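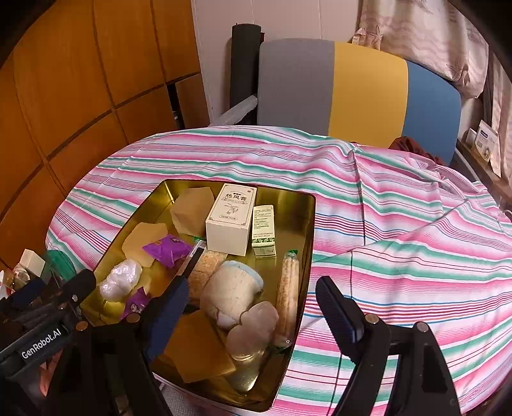 Bandeja metálica de color dorado con artículos pequeños del hogar, sobre una tela de rayas.

La diputada por Prindano conserva el escaño por 13 votos y reparte las gracias entre 2.960 electores

El recuento definitivo del distrito de Prindano terminó de madrugada, con la máquina de café averiada y los interventores de ambas candidaturas compartiendo una bolsa de pipas. La diputada saliente, que representa al distrito en la asamblea provincial desde hace cuatro mandatos, revalida el escaño con una ventaja de 13 votos. La noche electoral la daba por vencedora con un margen bastante más holgado, que fue adelgazando a medida que llegaban las actas de los pueblos altos.

En total se dieron por válidos 2.960 votos en las dos candidaturas que se disputaban la segunda vuelta. No hubo papeletas en blanco en la mesa de Skerkarow, circunstancia que el presidente de la mesa hizo constar en acta con una satisfacción que a los presentes les pareció excesiva.

La oposición pidió revisar el recuento de esa misma mesa y la junta electoral accedió. Se contaron otra vez las 575 papeletas, montón por montón, sobre la mesa larga del salón de plenos. El resultado no se movió ni un voto. El interventor que había solicitado la revisión felicitó al personal, recogió el abrigo y pidió que constara que él ya lo sospechaba.

El aspirante derrotado, un exconcejal que basó su campaña en la reparación de la carretera de Trarnanetti, reconoció la derrota a primera hora de la mañana mediante un comunicado de dos párrafos. El primero felicita a la ganadora. El segundo, bastante más largo, trata de la carretera.

Una carrera hecha de riego y cebollas

Prindano es un distrito agrícola y su diputada ha procurado que no se le olvide a ningún compañero de cámara. Entró en la asamblea tras unos años en la asesoría jurídica de la cooperativa de regantes, y desde entonces ha formado parte de la comisión de Agricultura, de la de Aguas y de un grupo de trabajo sobre caminos rurales que se reunió una vez y del que nadie ha comunicado la disolución. Sigue figurando en su ficha parlamentaria.

Su iniciativa más conocida es el precio mínimo garantizado para la cebolla tardía, que los hortelanos de la ribera cobran todavía y que los presidentes de Hacienda de tres legislaturas distintas han intentado suprimir. La diputada lo ha defendido en todos los debates presupuestarios con un discurso que los taquígrafos conocen bien. Este año añadió un párrafo sobre el ajo.

En lo demás ha votado con su grupo casi siempre y contra él cuando le ha convenido al distrito. Se opuso al cierre del juzgado comarcal, apoyó la ampliación del horario de caza y se ausentó de la votación sobre el nuevo himno provincial alegando una avería del coche. El himno salió adelante. Tiene cuatro estrofas y en los actos oficiales se canta la primera.

Sus rivales le reprochan el gusto por las inauguraciones. Es cierto que el depósito de agua de Skerkarow se ha inaugurado dos veces, la primera sin agua. La diputada sostiene que la primera fue una visita de obra, aunque hubo banda de música.

La campaña que iba a ser tranquila

Hace unos meses el escaño se consideraba seguro. La propia dirección del partido dio el distrito por ganado y envió los carteles a otra parte, de modo que durante la primera semana la única propaganda visible en la plaza de Prindano fue la de la legislatura anterior, con la candidata algo más joven y un lema que prometía terminar el puente. El puente está terminado. El cartel, por tanto, podía pasar por balance de gestión, y así lo defendió el equipo cuando llegaron las preguntas.

La cosa se torció en marzo con la cuestión de los derechos de riego. Una empresa llamada Kang, dedicada al almacenaje y envasado de hortalizas, solicitó conectarse a la acequia mayor y la diputada se declaró a favor en una entrevista de radio. Por la tarde matizó que estaba a favor de estudiarlo. Al día siguiente estaba a favor de que lo estudiaran otros. El aspirante hizo imprimir las tres declaraciones en un mismo folleto, con la fecha de cada una y sin añadir comentario, y lo repartió en el mercado.

El debate celebrado en el teatro municipal tampoco ayudó a aclarar posturas. Duró dos horas, de las que una larga se dedicó a la carretera de Trarnanetti. Ambos candidatos están a favor de arreglarla. Discreparon acerca de quién había estado a favor antes. El moderador intentó pasar a sanidad en varias ocasiones y acabó leyendo las preguntas del bloque en voz alta, para que quedaran al menos en la grabación.

Dónde se ganó y dónde se perdió

El reparto por zonas deja pocas sorpresas. La ribera votó a la diputada, como acostumbra, y los pueblos altos al aspirante, que es de allí y tiene familia numerosa. Skerkarow se partió casi por la mitad. En Trarnanetti, donde los vecinos llevan años esquivando los mismos baches, ganó el candidato de la carretera, si bien por menos de lo que calculaban los suyos. Un portavoz de su campaña lo atribuyó al estado de la carretera, que habría impedido a algunos partidarios bajar a votar.

La zona del polígono se inclinó por la continuidad. Allí el asunto de Kang se ve con otros ojos, al haber puestos de trabajo de por medio, y las tres versiones de la diputada fueron entendidas como tres muestras de interés.

El voto por correo llegó en dos sacas. La segunda apareció en la oficina postal cuando ya se estaba redactando el acta provisional, debajo de un envío de catálogos de maquinaria. La junta comprobó que los precintos estaban intactos y la incorporó al escrutinio. De ahí salió buena parte del vaivén de la noche: antes de abrirla, la diputada ganaba con comodidad, y con la saca a medio contar hubo un rato en que perdía. Su jefe de campaña pasó ese rato en el aparcamiento.

Qué viene ahora

La sesión constitutiva se celebrará cuando estén proclamados los electos de los demás distritos. El grupo de la diputada pierde la mayoría absoluta y necesitará llegar a acuerdos con los independientes, dos personas que no se hablan entre sí. Los contactos ya han empezado, por separado y en cafeterías distintas.

Sobre la mesa están la presidencia de la comisión de Aguas, que la diputada da por suya, y el presupuesto de caminos, que todos los demás dan por insuficiente. La partida prevista para Trarnanetti alcanza para 1.465 metros de firme nuevo. La carretera es bastante más larga, así que queda por decidir qué tramo se arregla, y cada pueblo ha enviado ya un escrito explicando por qué debería ser el suyo. El ayuntamiento de Skerkarow ha enviado dos, con firmas distintas y tramos distintos.

En cuanto a la acequia, la conexión solicitada por Kang sigue pendiente de informe técnico. El informe depende del servicio de Aguas, que a su vez espera instrucciones de la comisión, que no puede reunirse hasta que se constituya la asamblea. La empresa ha dicho que esperará. Los regantes también, aunque en un tono menos cordial, y han convocado junta extraordinaria para tratar el asunto con la puerta abierta.

La diputada compareció a media mañana en la sede de su partido, con aspecto de haber dormido poco. Agradeció el apoyo de los votantes, aseguró que gobernará también para quienes no la eligieron y recordó que en su primera elección ganó por menos. Una comprobación en el archivo de la junta indica que ganó por más. Preguntada por las prioridades de la legislatura, citó el precio de la cebolla, el agua y los accesos al centro de salud, en ese orden. De la carretera dijo que la considera una prioridad absoluta y que se estudiará.

El plazo para impugnar sigue abierto hasta el final de la semana. La candidatura derrotada no ha aclarado si hará uso de él. Sí ha solicitado que se retire de la plaza el cartel del puente, petición a la que el ayuntamiento no se opone, pero para la que hace falta la escalera grande, prestada desde las fiestas al pueblo de al lado.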